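第2章 導入計画と機器の手配

2.1 この章の範囲
本章では、双腕作業セル「Edness」を発注する前に決めておく事項と、見積依頼から予算申請までの手順を説明します。開梱と据付は第3章、ソフトウェアの設定は第5章を参照してください。すでに本体を受領している場合は、2.5の予備品の項だけを確認してください。

2.2 構成を決める
1. セルで行わせる作業を一つ選び、扱う物の外形、質量、置き場所を書き出します。複数の作業を予定している場合も、初回の見積は一つの作業で取ります。
2. アームの本数を決めます。片腕構成から双腕構成への変更は後からでも可能ですが、前側レールと電源を交換することになり、双腕で購入した場合より高くつきます。
3. 手首カメラの有無を決めます。双腕構成では左右とも付ける構成を標準としています。
4. 床材と壁面の仕様を決めます。標準床のほか、利用者が用意した板や石材を敷くこともできます。
5. 付属治具(ラック、トレイ、かごなど)を自分で調達するか、Roblesの治具セットを注文するかを決めます。

注記:食器や文具など市販品を扱う作業では、同じ型の物を予備も含めてまとめて購入してください。途中で形状が変わると、動作データの取り直しが必要になります。

2.3 設置場所の確認
1. 設置台の耐荷重を確認します。石材の床を敷く場合は、その質量を本体に加算します。
2. セル正面に700 mm以上の作業空間を確保します。背面は壁に寄せて設置できますが、側面のうち一方は配線のために空けておきます。
3. 電源はセル専用のコンセントから取ります。延長コードの費用を予算に入れるのではなく、コンセントの増設工事を見積に含めてください。
4. 搬入経路の幅を測ります。フレームは組立済みで出荷されます。分解出荷を希望する場合は、注文書の備考欄に品番201を記入します。

注意:光沢のある床材は照明の映り込みが出ることがあります。照明器具を新設する予定があるときは、床材の注文を照明の位置が決まった後にしてください。

2.4 見積の依頼
1. Wernbridgeの見積書式に、2.2で決めた構成を記入します。
2. 作業の内容を、一動作ずつ短い文で添付します。「皿を持つ」「ラックの溝に立てる」程度の粗さで構いません。
3. 保守契約の年数を選びます。初年度分は本体価格に含まれ、2年目以降は別項目になります。
4. 返送された見積書で、グリッパーの爪の種類が指定どおりか確認します。標準の爪と薄物用の爪は型番の末尾だけが異なり、取り違えの多い箇所です。

輸送費は本体と別便の治具とで二重に計上されることがあります。Drarachの倉庫から同梱で出荷できる場合は一便にまとめられますので、見積の段階で申し出てください。

皿をワイヤーラックに立てる作業を双腕で行う場合、前側レールに2台のアームを据え、奥にラックを置く配置で見積を取ります。ラックは左右どちらのグリッパーも届く位置に置く必要があり、この位置から逆算してレールの長さを決めます。 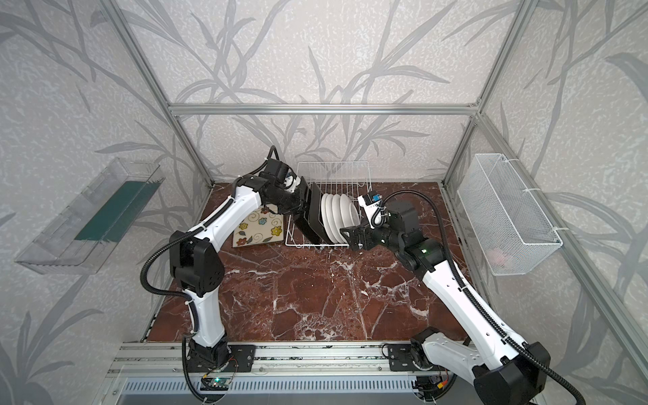 ラックの溝の間隔は製品ごとに違います。扱う皿の厚みと縁の高さを測り、溝に余裕のあるものを選んでください。角皿と丸皿を混ぜる場合は、両方を実際に立ててから本数を注文します。ラック自体は安価ですが、寸法の合わないラックで調整を続けると、人件費のほうがはるかに大きくなります。

2.5 予備品と消耗品
初年度の予算には、次の品目を入れてください。
・グリッパーの爪 左右各一組
・手首カメラ用ケーブル
・アーム外側の保護チューブ
・結束バンド
・床の滑り止めシート
・扱う物の予備

保護チューブは曲げの繰り返しで傷みます。Ednessの標準動作では、連続運転1000時間を交換の目安とします。1日の運転時間から交換の時期を計算し、年度をまたぐ場合は翌年度の予算に回します。

注意:アクチュエータは予備を在庫せず、故障時に交換修理を依頼してください。保管中の個体は保証期間が進みます。

2.6 予算申請
1. 見積書、設置場所の図面、2.5の一覧を一組にまとめます。
2. 本体、工事、治具、予備品、保守を別々の行に記入します。
3. 納期を確認します。標準構成の納期は受注後55日ですが、8月に受注した分は工場の休業期間だけ延びます。
4. 検収の条件を申請書に書きます。アームの動作確認だけで検収とするか、選んだ作業の試運転までを含めるかで、支払の時期が変わります。
5. 承認後、注文書をWernbridgeの受注窓口(担当:Crescencio Olvera)へ送付します。

注文後の構成変更は、フレームの加工開始前に限り無償です。加工開始の通知を受け取った後は、治具と予備品のみ変更できます。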